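Week 6 handout: tracking wrists with square markers
By Myrto Triantafyllou
July 15, 2024
11 comments | 3 shares

Okay, we left off with the camera model and half the room looking at the clock, so I'll pick up from the part I rushed. You have a calibrated camera, you have a square marker whose side length you know, and you want to know where that marker is. Four corners in the picture, four corners in the marker's own coordinates, and out comes a pose. I love this trick and I've been teaching it long enough that I should be bored of it by now!

The catch is that one small square, seen nearly face on, can give you two answers that fit almost equally well. The position looks fine, but the tilt flips back and forth and your plot looks like a comb. Koen Leemans asked last week why his did that even with the marker sitting still on the desk. That's why. Tiny noise in the corners is enough to push the solver from one answer to the other.

So put several markers on one rigid body and solve for all of them together. If the squares point in different directions, even better, as the wrong tilt for one of them won't suit its neighbors. You need the layout of the body (which corner sits where, in one shared frame), and you need to measure that once and measure it well. A sloppy layout file hurts you forever, and it hurts quietly.

Wrists are where this gets fun, since they turn a lot and hands get in the way. When I work on a pair of scissors with both hands, one on the pivot and the other up by the blades, the two forearms come in from opposite corners of the head view and each set of markers is tilted its own way. There are squares on the strap and more on the sensor housing that hangs below the wrist, so I treat strap and housing as two bodies until I've checked that they really move as one.
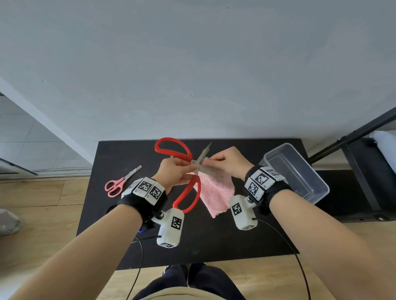 What the tracker does, step by step

1. Detect every square and read its ID. Throw out anything with an ID that isn't in your layout file. Tiled walls and box labels are good at producing square-looking junk, so don't skip this.

2. Group by body. Left strap, left housing, right strap, right housing. Please don't group by which side of the picture they're on - arms cross, and then your left hand teleports.

3. Solve each body with all its visible corners. Start from the last good pose if you have one.

4. Check the reprojection error. In the Tument code this is the function Wilma Maes wrote, and the default cutoff is 3 pixels. Leave it there for the homework.

5. Smooth, but gently. I use a plain filter on position and a separate one on rotation (quaternions, and watch the sign!). If a body goes missing for more than 11 frames, report it as lost. Don't coast.

About that last one: I got so many lovely smooth curves last year that were pure guesswork through the gaps. I'd much rather see a hole in your plot.

Homework

Run your tracker on the Vunstead clips, 80 of them, on the course drive. Pick one clip with a long gap and tell me in a paragraph what you think your code did there. Sanne Wouters has the layout files if your copy won't open. The report is worth 50 points, and the plots need axis labels with units. Yes, every plot.

Next time: lining up the two wrists' clocks with the head camera, so bring your timestamps.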